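Working Group on Good Practice for Kitchen Manipulation Trials
Minutes of the regular meeting
Thu 17 September
Held at the Stedetano site, upstairs room
Status: draft, for correction at the next meeting

1. Minutes of the last meeting
Approved with one change. Item 4 had "agreed" where the room remembered "discussed." The word is now "discussed."

2. Matters arising
The glossary has not moved. Two definitions of "attempt" are still in use, one in the Stedetano draft and one in the Iyengar one, and both documents cite the glossary as their source. The chair asked for one text by the end of September. The minute taker notes that the same request appears in the last two sets of minutes.

3. Success rates in the Zametti report
Zametti had circulated a summary of its breakfast task trials giving 961 successes out of 1,000 attempts. Members had read it with interest and some doubt.

It was asked what counts as a success. The answer was that the operator presses a key when the task looks finished. It was asked whether the operator is the same person who set up the run. Usually, yes.

It was asked how many of the 1,000 involved real food. Zametti gave the figure as 396, the rest being done with clean, empty dishes. The split is not in the summary. Several members felt that a reader would take the headline number to cover breakfast, and that a clean bowl is a much easier thing to hold and to judge than one with something stuck to the inside. Zametti said the report was never meant for buyers. It was pointed out that it is on the website.

Resolved: the group will not quote the headline figure in its own guidance until the two kinds of run are reported apart. Zametti did not object but wished it recorded that the figure is correct as stated.

4. Draft rule 3, "The workspace shall be clear of hazards"
Long discussion. The main complaint was that the rule can't be failed. Anybody can look at a table and call it clear. Lenov asked for a list of named hazards. Iyengar was against a list on the grounds that people then check the list and stop looking. Both views have been put before and neither side has changed its mind.

Points raised on cables: the draft speaks of cables "managed appropriately." No member could say what would be inappropriate. A proposed wording, that no cable may hang where it could touch a heating appliance at any arm position used in the task, got wider support. One member doubted that any site now working would pass it. Another thought this was a reason to adopt it.

Points raised on appliances: the draft does not say whether a toaster or hot plate must be unplugged, switched off or merely watched. Reading a knob position was rejected as proof of anything.

Points raised on barriers: a rope keeps out people who were not going to come in. Left for the next meeting.

5. Draft rule 5, food residue and cleaning
The working draft lets a site reuse dishes between runs if they are "visibly clean." It was asked, visible to whom, and from what side. A camera set over a table sees the outside of an upturned bowl quite well and the inside only at certain angles.
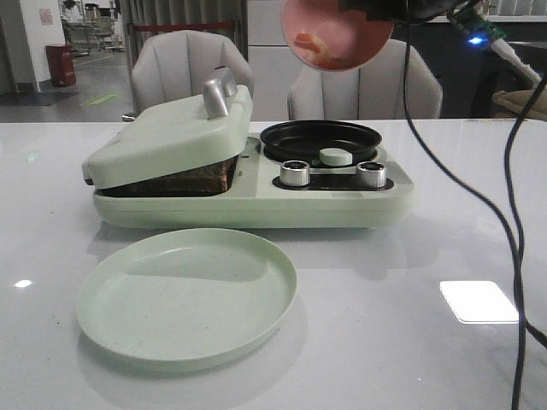 Fig. 1. Bowl held upside down by the gripper, residue inside; bread in the press, plate on the table in front.

Discussion turned on the bowl. Under the current wording the state of the plate would be judged by eye, and there are a few faint specks on it. Two members would call it clean and one would not, which rather settles whether the wording works. On the bowl there was no disagreement about the residue, only about what the rule wants done. Tipping a bowl is part of some tasks. The draft treats all residue as a cleaning matter and says nothing on whether what stays behind in the bowl counts against the run.

Iyengar proposed weighing dishes before and after. Lenov called this expensive and said sites would make the numbers up by the second week. No vote.

It was also asked whether grippers should have a cleaning rule of their own. The draft has none. Nobody could explain the omission - it seems to have dropped out between versions.

Resolved: strike "visibly clean." Replacement text to state who looks, when, and that the inside of every dish is looked at by hand before it is used again.

6. Certification mark
Lenov again proposed a mark for sites that follow the guidance. The chair's view was that a mark on top of rules nobody can fail would be worth very little. Deferred until rules 3 and 5 have wording that can be tested.

7. Any other business
Room booking for the next meeting is not confirmed. Stedetano asked that parking passes be returned.

Actions
Stedetano and Iyengar: one definition of "attempt," end of September
Zametti: separate figures for food and empty dish runs
Lenov: new text for rule 3, cables only
Iyengar: new text for rule 5, including grippers
Chair: find the earlier version of rule 5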